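Posted in: Workbench Diary | Robots at Home

Sunday, October 16, 2022

I slept badly and started late. Kamol had already sent me three messages before breakfast, all of them about the same question: did I decide between the two grippers or not? I did not decide. I wrote back that I would have an answer tonight, and so I must at least write down what I know, while the day is still fresh.

For me when I read this later: we have one gripper from Cevis and one from Bastell, and both of them fit the same wrist. The Bastell came to us from Surachet, who used it for some months in Sangkhawat and says he never had a complaint. The Cevis is new. We can keep only one, because the money is for one, and the other must go back before the middle of November.

In the morning I worked with the Bastell. It has flat fingers with soft pads, and it closes in parallel, like a small vise. With boxes it is very good. The tea box, the small carton from the pharmacy, the thick book, all of these it took without any trouble, and when I shook the arm a little they stayed. I was almost ready to write to Kamol at that moment. Then I gave it the round things. The orange was fine. A glass jar turned between the pads and went down on its side, slowly, and I caught it with my hand. I tried again with more force, and it held, but I heard a small noise from the lid that I did not like, so I stopped.

The other thing with the Bastell is the way it talks to the controller. I send a position, and there is a short silence, and then it moves. Rungnapa says this silence is from my settings and has nothing to do with the gripper. She may be right. She asked me to lower the buffer from 400 to 200, which I did, and the silence became shorter but it is still there. When I drive the arm by hand from the leader side I feel it very clearly, as if the gripper needs to think about what I said. For a program it is maybe no problem. For a person it makes you close too hard, because you believe the command was lost and you press again.

I changed to the Cevis before noon. The change itself took much longer than I wanted. The screws are the same but the connector is on the side of the housing, and the cable has to make a wide turn before it can go down along the arm. The first time I made the turn too small, and when the wrist rotated, the cable pulled on the plug. I saw it in time. Now there is a big loop on the left, which is ugly, and it catches on things if I come too close to the edge of the table. I should ask Nipon if an angled plug exists for this. He knows such things better than I do. Until then I have to remember not to rotate the wrist past the mark.

Lunch was rice and the rest of yesterday's soup. My mother called and I explained to her for a long time what I am doing, and at the end she asked if the robot can wash dishes. I said not yet. She said then she does not understand the hurry.

In the afternoon I did the same objects again with the Cevis. The tea box was fine, but it sat a little crooked, as the fingers are not flat and there is less surface to press on. The thick book it could not hold well. It took it, but the far end dropped down, and I think this gripper is not made for such a weight so far from the wrist. The jar was the opposite story. It held the jar on the first try, quietly, with no noise from the lid, and I could tilt it and bring it back. I repeated this 9 times to be sure that it was no accident, and I lost it only one time, when I was looking at my notes and not at the jar.

After the jar I wanted something with a rim, and the bowl was the natural choice. I like a bowl for testing. It is wide, so you cannot take it around the body, and you must go for the edge, and then everything depends on the angle. If the fingers come from too high, they slide on the metal. If they come too low, they push the whole bowl away over the table, and you run after it with the arm like a cat after a ball. The marble is very smooth, which makes this worse. I thought about putting a cloth below, but Surachet always says to test on the table you have, so I left it.

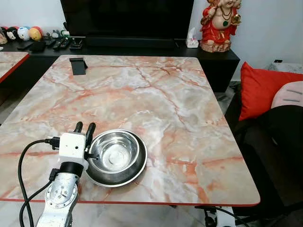 The Cevis at the rim of the steel bowl, cable loop on the left.

The Cevis can reach the rim from the side, with one finger over it, and this I could not do with the flat pads. With the Bastell I must turn the whole wrist and come down from above, and then the elbow is in a position where I have little room left. So for bowls I give the point to the Cevis, and I give it clearly. I wrote 6 good lifts in the notebook before I stopped for tea.

What I do not know yet is how the fingers will look after some weeks. The curved shape puts all the force on a small place. Kamol believes the Dralulon covers would help, and he has a pair that he does not use. I am not so sure. A cover makes the finger thicker, and then I lose the advantage at the rim – but he offered to bring them, and it costs nothing to try.

One more note, about the arm and not the grippers. When I stretch it far over the table, I feel a small shaking at the end, more with the Bastell than with the Cevis. I could not weigh them today because the kitchen scale has no battery. I must buy one. If the Bastell is really heavier, this would explain the shaking and maybe also a part of the bad feeling I have with it. Reginald Mahmoud wrote on the forum that he had the same shaking and that it became better when he lowered the speed of the shoulder. I tried this for a short time in the evening and I believe it helped, but I was tired, and I do not trust what I believe when I am tired.

So, the answer for Kamol. I wrote to him that for the house I prefer the Cevis, if the cable can be solved. Most of the things here are round: cups, jars, bowls, fruit. The boxes we can also take with the Cevis when we are careful. The book we can carry ourselves. He answered with one word, "finally", and then he asked if I had tested spoons. I did not test spoons.

For tomorrow: battery for the scale, message to Nipon about the plug, spoons. Also put the first gripper back in its own box with all the screws, before I lose one of them.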